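Notice of Findings in the Matter of the Otmont Ferry Bell

A short story

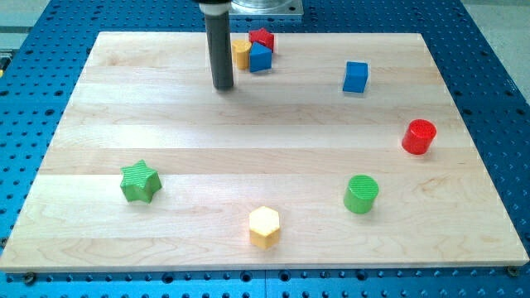

Fiction | By the Night Desk | October 16, 2023

The Office of Public Sounds received the first complaint in September. It was submitted on the correct form, in black ink, and stated that the bell at the Otmont ferry landing had been heard ringing after the close of service. The complainant asked that it be made to stop, or that a ferry be sent to meet it.

The Office wrote back within the period allowed. The letter explained that the bell had been removed from the landing when the crossing to Cordero was discontinued, and that it was now held in the municipal store on Trondik Street, under entry 256 of the register of retired equipment. A bell in storage could not be heard at the landing. The complainant was thanked for an interest in public sound.

A second complaint followed from a different household. The writer did not ask for the ringing to stop. The writer asked only whether the Office could confirm the hour, as the children had begun to go to bed by it and it would be helpful to have a schedule.

Under the rules of the Office, two complaints on the same subject require an inspection. An inspector was assigned and issued a lantern, a notebook and a pair of felt overshoes, so that the inspector's own footsteps would not enter the record.

The inspector went first to the store. The clerk on duty produced the register and then led the way past the retired street signs, the parade chairs and the old voting booths to the shelf given in entry 256. The bell was there. It was wrapped in gray blanket cloth and tied with cord, and the knot had the lead seal of the Office on it, unbroken. The inspector untied nothing. It was noted that the blanket was damp along the bottom fold, and that the shelf under it was dry.

The clerk, when asked about this, replied that damp was a matter for the Office of Buildings.

The inspector then proceeded to the landing and arrived before dark. The ticket window was boarded over. The sign listing fares to Cordero was still on its post, with the adult fare legible and the child fare worn away. On the bench sat an elderly woman with a suitcase on her knees. The inspector advised her that there had been no service from this landing for many years. She said that she was aware of it. She had a return ticket, she said, and had used only the first part.

The inspector examined the ticket. It had been issued at the Cordero side and was in order. There was no date of expiry on it, nor any line where one might have been written.

At this point the inspector should have returned to the Office and requested guidance. The inspector's report states plainly that this was not done. It gives as the reason that the evening was mild and that there was room on the bench.

They sat. The woman said that Cordero had been a pleasant town when she left it, with a bakery called Bumis at the top of the landing steps, where passengers could leave a parcel and find it still there in the spring. She had intended to stay in Otmont for one night. There had been work, and then a house, and then people in the house. She did not appear to regret any of it. She asked whether the Office dealt only with sounds or also with lights, and the inspector answered that lights were handled on the second floor.

The bell rang shortly after full dark. The inspector recorded it as two strokes, a pause, and two strokes more. The tone was low and even and seemed to come from the empty bracket on the landing post. The inspector raised the lantern to the bracket and saw the bolts, the rust and, behind them, the river.

Two strokes and two strokes was the signal for boarding. It is set out in the handbook of the former ferry service, a copy of which is kept in the Office library and has not been requested by any member of the public.

The report is brief from here. It says that the woman stood and put on her gloves. It says that she handed her ticket to the inspector, who was the only officer of the town present and who, after consulting the notebook for any rule to the contrary, tore it along the line and gave her back the stub. It says that the water at the foot of the steps was level and made a sound against something wooden. The lantern then needed trimming, and the inspector attended to it. When this had been done the bench was free.

The torn half of the ticket is attached to the report as evidence. It has been examined by the Office and found to be paper.

On the following morning the inspector called again at the store. The seal was whole. The blanket was dry along every fold, and there was a little river sand on the shelf, which the clerk swept up and declined to enter in the register.

Having considered the report, the Office finds as follows. The bell at entry 256 is retired and remains retired. The ringing at the landing is a signal of service and therefore falls outside the definition of a nuisance. No action will be taken against it. The second household has been informed in writing of the hour.

The bench at the landing is to be repainted before winter. Residents holding the unused portion of any return ticket are advised to keep it somewhere dry and to bring gloves.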